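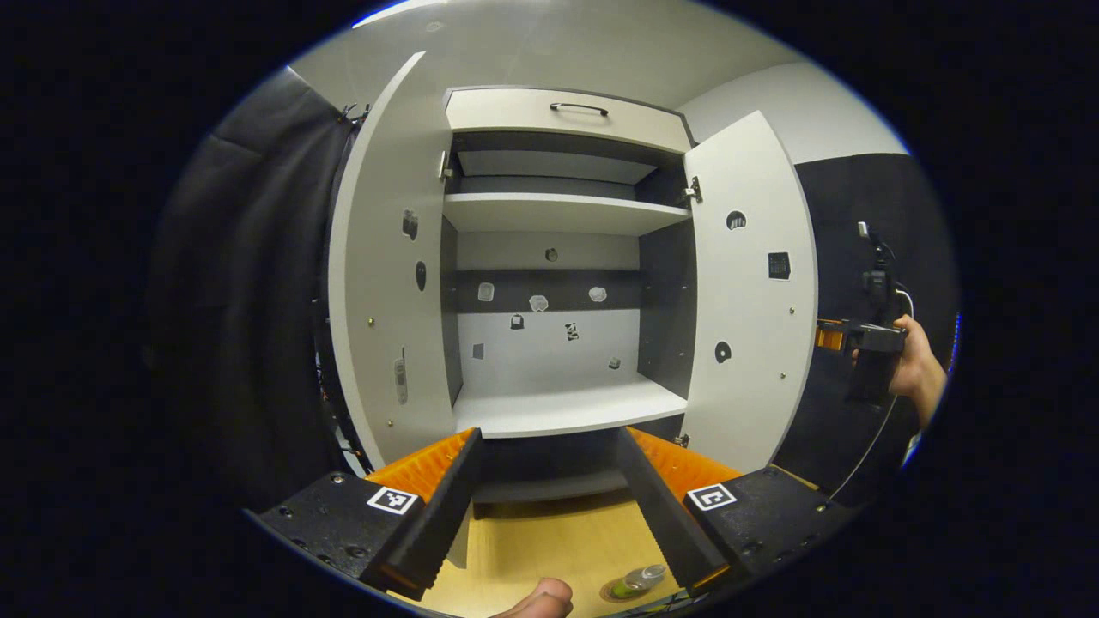 Our project for the spring term was the cabinet task. The goal was to collect enough hand-guided examples for a small arm to learn how to put things away behind doors. We called the project Plodo, after the folder it was first saved in. We worked with hand-held grippers that have two black fingers with orange ridged pads and a square tag on each base plate. The cabinet is white with two doors, and we put markers on the back panel and on both doors so the software has fixed points to track. The test object was a small clear plastic bottle with a greenish tint, laid on its side on the floor.

We recorded 416 runs, which came to 2,011 short clips after trimming. Two people worked at a time. Runs where the tags could not be read were thrown out and done again.

The shelf was harder than we planned for. Tracking dropped when the gripper went in deep, so we added more markers and repeated the first set. The Yeom script for sorting clips also had a bug with file names, fixed 4/10/19.

Still to do in May: train on the full set and write up the results for the Zemavix showcase.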